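Lolel 社团论坛 > 机器人小组 > 课题进度
主题:理线课题的一点小结,顺便求大家挑毛病(有图)

楼主 豆沙包不加糖
发表于 2019年2月

大家好呀!潜水很久了,第一次正经开帖,写得啰嗦还请多包涵。

我们是 Zirton 学院的机器人社,这学期报的课题叫 Juro,目标说起来挺朴素:让双臂学会整理桌面上的电源线,就是那种带方块插座、后面拖一团线的,能把线理开、摆好就算成。现在还没上机械臂,先由同学两手各拿一个手持夹爪把动作做一遍,录下来给模型学。社里有14个同学轮着来,手劲大的手劲小的都有,录出来的风格也是五花八门,我自己看回放的时候常常能猜出是谁的手,哈哈。

先上图:
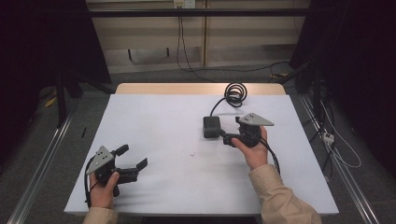
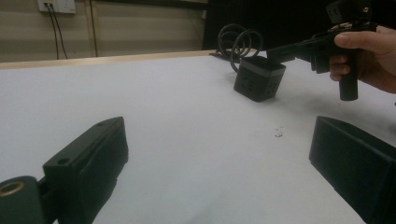
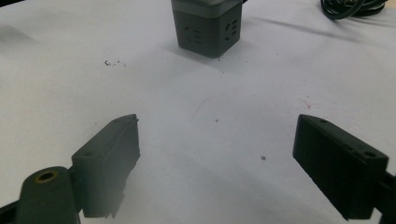

同一张白色桌面上的理线练习,第一张是双手持夹爪的视角,后两张是夹爪自带镜头的视角

到今天为止一共录了1,406段,数量上我挺满意的,质量就有点心虚了。目前最头疼的几件事:

一是线圈。这团线弹性特别足,同一个动作两个人做,线的走法能完全不一样。训练出来的模型碰到方块还好,一碰到线就犹犹豫豫,夹爪伸过去又缩回来,像在跟线商量事情似的。

二是方块和夹爪都是黑乎乎的,线也是黑的。从夹爪镜头里看,凑近了插孔还分得清,离远一点就全糊在一起了。

三是桌面。为了背景干净我们铺了大白纸,可社里对这件事意见不统一,正好也想听听外面的朋友怎么看。

先谢谢各位,回帖我都会认真看的!

2楼 螺母收集癖
沙发!先给楼主和同学们鼓个掌,一千多段全靠手做,我们当年录到一半就开始互相推脱了(真的,有人连续几次“肚子疼”)。

看图说两句啊。第三张左边那根手指的尖端,边缘是不是有点毛了?不知道是打印的时候就这样,还是用着用着磨的。如果是后者,建议尽早统一换一批指尖,不然前面录的和后面录的接触位置会有偏差,你以为是同学手法不同,其实有一部分是手指自己变了。这种坑我踩过,查了好久,最后还是一个学妹拿着卡尺一根一根量才量出来的,现在想起来还觉得对不起她。

另外第一张里夹爪上面那两块灰色三角板挺显眼的,上面那些小黑点是定位用的吗?

3楼 豆沙包不加糖(楼主)
回2楼:哇,看得好仔细!毛边我得回去问问,我接手的时候这套手指就在用了,早期什么样子我真没见过,不敢乱讲。量尺寸这个主意好,这周就安排。

三角板是定位用的,外面有相机认它。所以我们每次开录前都会反复提醒大家手腕别翻得太过,板子一旦背过去,那一段的轨迹就飘了。

4楼 Cheetham队_老猫
来唱个反调,别介意哈。

我觉得白纸应该撤掉。现在看着干净,模型学起来也快,可是等你们真到了评审那天,人家的桌子是木纹的、是灰的、是铺了格子桌布的,你怎么办?我们 Cheetham 队去年就吃了这个亏,在自己的桌子上漂漂亮亮,换个场地直接抓空气,全队站在那里脸都绿了。背景越早变得杂越好,前期成功率难看一点,咬咬牙就过去了。

还有,纸面上也不是真的干净呀。第三张插座左下方有一小撮黑色碎屑,中间偏右还有个小黑点,第二张方块前面也有一小簇深色的东西。模型要是把这些当成路标记住了,你们都不会知道。

5楼 晚自习的风扇
不太同意4楼。

楼主他们连“看见线”这一步都没站稳,现在就加花背景,等于把两个难题捆在一起,出了错都不知道该怪谁。我们带初学同学一向是先白底,等抓取稳定了再一点一点换桌布。学生项目时间就这么长,人也就这么多,让大家先看到一次成功,比什么都提气。这一点我深有体会,有一届同学就是因为迟迟看不到它成功一次,慢慢就不来活动室了,挺可惜的。

至于碎屑,拿块布擦一擦嘛,开录前顺手的事!

6楼 Cheetham队_老猫
回5楼:擦是要擦的,不过擦得太干净又成了另一种“只有这里才有”的环境,哈哈哈。我的意思是可以两条线一起走,拿一小部分数据放在别的桌面上,量不用大,起码让你早点知道差距在哪里。你说提士气我完全认同,我们队去年在场上那一下打击也是实打实的,队里有个小朋友回去的车上一句话都没说,我到现在都记着。

7楼 焊锡味的下午
插一句跟白纸无关的。

我倒觉得问题出在动作设计。楼主没细讲,你们是怎么规定左右手分工的?第二张里对面那只夹爪是从右上方伸向方块的,镜头所在的这只还离得挺远,两指张着。如果每个同学都凭感觉来,有人先按方块,有人先挑线,那模型犹豫太正常了,换我我也犹豫。

我们以前做叠毛巾,规定得死死的:一只手固定,另一只手走,走完停一下,再换手。录的人嫌枯燥,可是训练出来是真的顺。建议你们把步骤写成一张小纸条,贴在操作的人抬头就能看到的地方。

另外夹线的时候手指别张太大再一下子夹拢,先收到差不多宽再靠过去,线圈就不容易被碰跑。

8楼 豆沙包不加糖(楼主)
回7楼:说到心坎里了!我们确实没规定先后顺序,当初想的是“多样一点好”,结果多样过头了。刚才吃饭的时候跟几个同学聊了聊,大家都说自己的顺序最自然,为了先按方块还是先挑线差点吵起来,饭都凉了。

我打算先统一成:左手稳住方块,右手理线。先按这个重录一批,跟老数据分开训练,看看差多少再来汇报。

回4楼和5楼:你们俩吵得我好纠结,可是又都有道理……

9楼 螺母收集癖
左手稳方块这个,要照顾一下左撇子同学呀!我们社当时有两位,让他们按右手习惯录,动作别扭得不得了,最后那部分数据都没敢用。可以让他们镜像着来,训练前再翻转一下,不过定位坐标也得跟着翻,别只翻画面。

10楼 晚自习的风扇
9楼提醒得好,只翻画面这种事我干过,丢人,不展开讲了。

再补充一点关于黑方块的。楼主说离远了糊成一团,你们有没有试过改灯?第三张画面上方偏亮,靠下面两指中间那块就灰蒙蒙的。侧面补一盏柔一点的灯,黑色塑料的棱边会出来一道亮,线圈的层次也会好很多。别用直射的,直射会在线皮上反出一串亮点,更乱。

11楼 潜水的订书机
弱弱地问一句,我是刚入社的新人,为什么不干脆换一个彩色的插座和彩色的线呢?红的或者黄的,这样不就好认多了?

12楼 焊锡味的下午
回11楼:新人问得好,别弱弱的!换颜色当然好认,做入门练习非常合适,我甚至建议你自己就拿根彩色线先玩起来。不过楼主的课题是理日常用的电源线,黑色的占了大头,早晚都要面对。可以当成一个对照:彩色线能成、黑线不成,那就是看不清;两个都不成,就回去查动作。

13楼 豆沙包不加糖(楼主)
这个对照好!而且便宜,社里抽屉翻一翻应该就有彩色线,我已经拜托同学去找了。

汇总一下接下来要做的,给自己也留个底:

量手指尺寸,毛边厉害的换掉
开录前擦桌面
左右手顺序写成纸条,左撇子同学镜像录
侧面加一盏柔光灯
彩色线对照
白纸先留着,另外挑4种桌面各录一点

最后一条算是对老猫和风扇两位的折中,你们要是还不满意就再来吵,我爱看!

14楼 Cheetham队_老猫
行,我满意一半。桌面里记得加一块反光的,那个最要命。

15楼 晚自习的风扇
我也满意一半,合起来正好一个。反光那块放最后录哈,别一上来就给同学们添堵。

16楼 潜水的订书机
谢谢12楼!我回家翻到一根红色的耳机线,太细了夹不住,明天去活动室问问有没有粗的。楼主重录之后记得回来更新呀,我蹲着。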